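Chapter 6
Comparing Grippers on Flat Objects

What you will learn in this chapter
How to set up a fair trial between two or more grippers
Why books, folders and cards are harder to handle than boxes and bottles
How to choose a camera position before the first trial
How to record a failed grasp so that someone else can use the record

6.1 Starting with the object

Chapter 5 dealt with objects that a gripper can close around: cups, blocks, short lengths of pipe. In those cases the choice of gripper often made little difference. A two-jaw gripper and a hand with several fingers would both hold a block, and the cheaper one was usually the better buy.

Flat objects change the picture. A notebook lying on a table offers only its spine and edges, a few millimeters high. The gripper has to slide under one edge, pull the notebook to the side of the table, or tip it up with one finger and catch it with the others. Each of these is a separate skill, and a gripper that does one well may not do the next at all.

The trials in this chapter follow a plan drawn up by Jinlong Han and Hongjun Long for the Sulleck workshop course. They used a plain task: take a hardcover notebook from one table and stand it in a file organizer on another. The task has three parts, and we will score them separately.

Pick: the notebook leaves the table and stays in the grip.
Carry: the notebook moves from one table to the other without slipping.
Place: the notebook stands in a compartment after the gripper lets go.

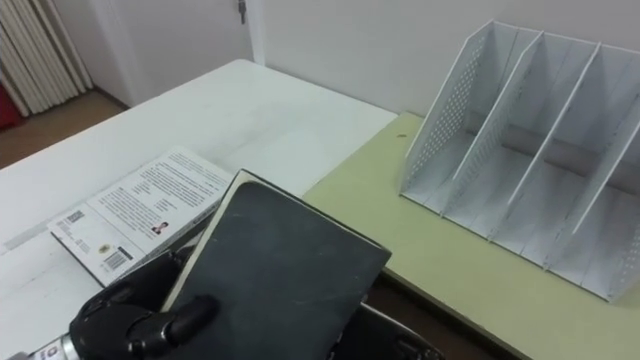
Figure 6.1 A jointed-finger gripper holding a hardcover notebook at an angle. The file organizer is on the second table.

Look at the position of the fingers in Figure 6.1. One bends across the lower face of the notebook and the others press against its left edge. A grip like this can resist a pull in one direction and still let the notebook turn in another. When you write up a trial, note which surfaces the fingers touch as well as whether the object was held.

The organizer matters too. Its panels slope from front to back, so the height a notebook must clear depends on the direction it comes from. Decide on one direction of approach and keep to it for every gripper.

6.2 How many trials?

Students often stop after five or six attempts. This is too few. In the first round of the Sulleck trials, Jomar Mangubat ran each gripper 20 times and found that the order of the top two changed when he ran them again. The final plan called for 300 trials, shared equally among the grippers, with the notebook returned to a marked starting position each time.

Of the failures in that set, 47 came in the place step. Most of these were collisions with the top of a panel – the grip itself had held. A score sheet with a single pass or fail column would have hidden this.

6.3 Where to put the camera

A camera fixed above the tables gives the same view in every trial, which makes records easy to compare. A camera mounted at the head moves with the robot and may see more of the fingers, but the hand can block the view of the object's lower edge. Choose one before you begin. If you change it halfway through, start the count again.

Before you go on
1. Write down the three parts of the task and one way each could fail.
2. Find a hardcover book and lift it from a table using only your thumb and one finger. Note which edge you used first.
3. Draw up a score sheet with room for 24 trials. Include a column for finger contact.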